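Branch meeting, 10 September 2024
Minutes

**1. Minutes of the June meeting.** Agreed as a correct record, with the ballot return under item 4 amended to 166.

**2. Regrading at Zillik.** The branch secretary reported that the employer has accepted the revised job descriptions for stores and dispatch. Pay under the new grades is to be backdated to the June pay run. Members on fixed-term contracts are covered. Eleven appeals remain open, all on the night shift.

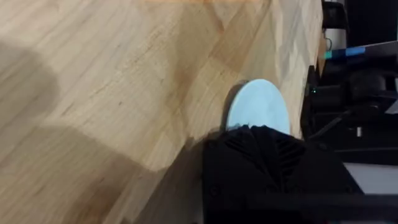 **3. Shift allowance, Briltia site.** Management's written offer was tabled. It replaces the weekly allowance with a single annual payment of $1000, prorated for part-time staff. The meeting noted that the payment would not count toward pension or overtime rates. Moved and seconded that the offer be rejected and talks resumed. Carried, two abstentions.

**4. Finance.** Balance at the close of the last quarter: $3227. Room hire for the stewards' training day approved.

**5. Recognition at Pranska.** Membership forms are still coming in. No approach to the employer until the regional office confirms the bargaining unit.

**6. Other business.** Stewards to return updated contact lists to the branch secretary before the next meeting.

Meeting closed at 7:40 p.m.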